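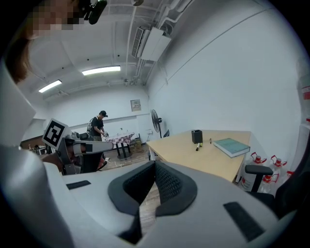 브레슬로 골목 빵집 '트레소', 문 닫는 대신 동네 이웃에게 화덕을 물려주다

4월의 브레슬로(Breslow) 강변길은 아침 공기가 아직 꽤 쌀쌀합니다. 그런데도 오전 여섯 시 반이 되면 트레소(Treso) 앞에는 장바구니를 든 사람들이 하나둘 모여들기 시작합니다. 문이 열리려면 아직 삼십 분이나 남았는데 말이지요. 누군가는 보온병에 담아 온 차를 옆 사람에게 따라 주고, 누군가는 어젯밤 축구 경기 이야기를 꺼냅니다. 굴뚝에서 올라오는 연기 냄새에 호밀 냄새가 섞이면, 줄 맨 앞에 선 어르신이 꼭 한마디를 하십니다. "오늘은 좀 일찍 구웠네."

1959년에 문을 연 이 빵집이 올해 초 문을 닫을지도 모른다는 소문이 돌았을 때, 동네는 적잖이 술렁였습니다. 오래된 가게가 사라지는 일이야 어느 도시에서나 흔하지만, 트레소는 조금 사정이 달랐습니다. 이 일대에서 장작 화덕으로 호밀빵을 굽는 집은 이제 여기 한 곳뿐이고, 골목 사람들 가운데는 돌잔치 빵부터 장례식 빵까지 모두 이 집에서 맞춘 집안도 있으니까요.

다행히 소문은 절반만 맞았습니다. 올해 79세인 주인 아눔 자둔(Anum Jadoon) 씨는 봄이 가기 전에 앞치마를 벗기로 했습니다. 하지만 가게는 그대로 남습니다. 같은 골목에서 작은 국숫집을 꾸려 오던 카녹완 노이판(Kanokwan Noiphan) 씨가 화덕과 간판, 그리고 부엌 구석의 발효종 항아리까지 모두 이어받기로 한 것입니다.

"팔려고 내놓은 적은 없어요." 자둔 씨는 계산대 뒤 의자에 앉아 손에 묻은 밀가루를 털며 이야기를 시작했습니다. "그냥 어느 날 반죽 통을 드는데 허리가 말을 안 듣더라고요. 그날 저녁에 카녹완네 가서 국수를 먹으면서 푸념을 했지요. 이제 나도 그만할 때가 됐나 보다, 하고. 그랬더니 그 사람이 젓가락을 딱 내려놓는 거예요. 그럼 그 화덕은 어떻게 하실 거냐고, 그것부터 묻더라고요."

노이판 씨의 기억도 크게 다르지 않습니다. 다만 본인은 젓가락을 내려놓은 기억은 없고, 국물을 엎지를 뻔한 기억은 난다고 합니다. "저는 이 골목에 처음 왔을 때 말도 서툴고 아는 사람도 없었어요. 새벽에 시장 다녀오는 길에 불이 켜진 집이 여기밖에 없었거든요. 들어가서 몸 좀 녹이고 가라고 하셔서, 그때부터 매일 들렀어요. 빵을 배우겠다는 생각은 없었고 따뜻해서 갔지요." 그러고는 한참을 웃더니, 첫 겨울에 얻어먹은 빵값을 다 치르려면 앞으로 십 년은 구워야 할 것 같다고 덧붙였습니다.

인수인계는 겨울 끝자락부터 차근차근 이루어지고 있습니다. 두 사람은 새벽 세 시에 만나 함께 불을 지피고, 첫 반죽은 자둔 씨가, 두 번째 반죽은 노이판 씨가 맡습니다. 하루에 굽는 호밀빵은 90덩이입니다. 한창때에는 이보다 훨씬 많이 구웠다지만, 자둔 씨는 맛을 지킬 수 있는 만큼이 이만큼이라며 더 늘릴 생각이 없다고 합니다. 노이판 씨도 당분간은 그 숫자를 그대로 따를 작정입니다.

가장 애를 먹는 것은 역시 불입니다. 화덕에는 온도계가 없습니다. 자둔 씨는 밀가루를 한 줌 바닥에 뿌려 색이 변하는 모양을 보고 때를 가늠하는데, 이것이 말로는 좀처럼 옮겨지지 않는다고 합니다. "제가 지금이냐고 여쭤보면 아직이라고 하시고, 조금 있다 또 여쭤보면 벌써 지났다고 하세요." 노이판 씨의 하소연에 자둔 씨는 손사래를 쳤습니다. "나도 우리 아버지한테 똑같이 당했어요. 한 해쯤 지나면 안 물어보게 돼요."

발효종도 이야깃거리입니다. 흙빛 항아리에 담긴 이 발효종은 가게가 문을 열던 해부터 이어져 온 것이라고 합니다. 자둔 씨는 여름휴가를 갈 때마다 항아리를 이웃집에 맡겼고, 한번은 맡아 준 집 아이가 설탕을 한 숟갈 넣어 주는 바람에 빵이 며칠 동안 이상하게 부풀었다고 합니다. 그 아이가 지금은 어른이 되어 매주 두 덩이씩 사 가는 단골입니다. 본인은 아직도 그 일을 모른 척한다는군요.

동네 사람들도 손을 보탰습니다. 강 건너 제분소 파크자드(Pakzad)는 자둔 씨와 맺어 온 거래 조건을 새 주인에게도 그대로 적용하기로 했고, 건물주는 임대 계약을 4년 더 연장해 주었습니다. 낡은 굴뚝은 근처 난로 수리점 테르넬(Ternell)이 손보기로 했습니다. 공사는 부활절 대목이 지난 뒤에 시작할 예정이며, 그동안 가게는 며칠 쉬어 갑니다. 정확한 날짜는 가게 문에 붙여 두겠다고 합니다. 전화로 묻는 분이 워낙 많은데, 새벽에는 두 사람 모두 손에 반죽이 묻어 있어 받기가 어렵다는 말도 꼭 적어 달라고 하셨습니다.

메뉴가 바뀌느냐는 질문도 자주 나옵니다. 줄을 서 있던 손님 가운데 한 분은 국수가 빵집에서 나오느냐고 제법 진지하게 물었습니다. 노이판 씨의 대답은 이렇습니다. 호밀빵과 양귀비씨 롤, 그리고 겨울철 꿀빵은 그대로 둡니다. 국숫집은 지금 자리에서 여동생이 맡아 계속합니다. 다만 오후에 화덕 열기가 남아 있을 때 코코넛을 넣은 작은 빵을 구워 볼 생각이라고 합니다. 시험 삼아 구운 것을 맛본 자둔 씨의 평은 "내 취향은 아닌데 두 개를 먹었다"였습니다.

값도 당분간은 올리지 않습니다. 장작값이 오른 탓에 고민이 없지는 않았지만, 주인이 바뀌자마자 값부터 오르면 섭섭해하실 분들이 많을 것 같아 가을까지는 지켜보기로 했답니다. 어제 구운 빵을 반값에 내놓는 바구니도 문 옆 그 자리에 그대로 있습니다.

자둔 씨가 앞으로 무엇을 하며 지낼지는 아직 정해지지 않았습니다. 딸네 집이 있는 바닷가에 가서 한 달쯤 늦잠을 자 보겠다고는 하지만, 골목 사람들 가운데 그 말을 믿는 이는 별로 없어 보입니다. 평생 새벽 세 시에 일어난 사람이 늦잠이 오겠느냐는 것이지요. 본인도 조금은 자신이 없는지, 굴뚝 공사가 끝나고 불을 다시 지피는 첫날에는 와서 지켜보겠다고 약속했습니다. 노이판 씨는 그날 쓸 의자를 벌써 화덕 옆에 하나 가져다 놓았습니다.

아침 일곱 시가 되자 문이 열리고 줄이 천천히 움직이기 시작했습니다. 맨 앞의 어르신은 늘 사던 호밀빵 한 덩이를 받아 들고는, 누가 구운 것이냐고 물었습니다. 두 번째 반죽이라고 노이판 씨가 답하자 어르신은 껍질을 손가락으로 두어 번 두드려 보더니 고개를 끄덕이고, 한 덩이를 더 달라고 했습니다.

트레소는 매일 오전 일곱 시에 문을 열고, 그날 구운 빵이 다 나가면 문을 닫습니다. 명절 빵 주문은 가게에서 직접 받으며, 꿀빵은 첫서리가 내릴 무렵부터 다시 나옵니다.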